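Incidencia 4000-34 — Lata de cuentas Hastlow, el platillo no ajusta
Estado: abierta. Asignada a: Innes Guthrie 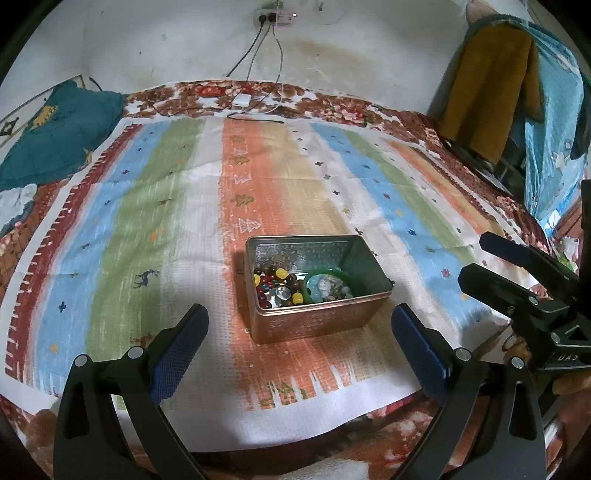
Davina Gourlay: Yo a la mía le quité el platillo verde el primer día y se acabó el problema. Las cuentas van mejor sueltas en la lata, y las piedrecitas en una bolsa.

Innes Guthrie: Sacarlo no arregla nada, solo mueve las piedrecitas a otro sitio. El aviso dice que las cuentas pequeñas se cuelan debajo del platillo. Puede ser, pero con la lata abierta lo único claro es que las granates y marrones están amontonadas a la izquierda y el platillo ocupa la derecha. De lo que hay debajo no me fío hasta levantarlo.

14 de octubre de 2018. Vaciado completo sobre una bandeja. Debajo del platillo, 12 cuentas, casi todas de las más pequeñas. Menos de lo que se decía en el aviso, que hablaba de «un puñado enorme».

Prueba 1: tira de fieltro bajo el platillo. Tras 30 sacudidas con la tapa puesta, siguen colándose. Keir Dalgleish insiste en que el fieltro era demasiado fino — lo dudo, pero repetiré con otro.

Prueba 2: masilla Waweru en tres puntos. Aguanta, aunque luego cuesta sacar el platillo para elegir piedras. No lo recomendaría a quien ensarte a diario.

Pendiente: probar en noviembre el separador de Drustholm. Según el catálogo vale para cualquier lata rectangular. Ya veremos. No cerrar todavía.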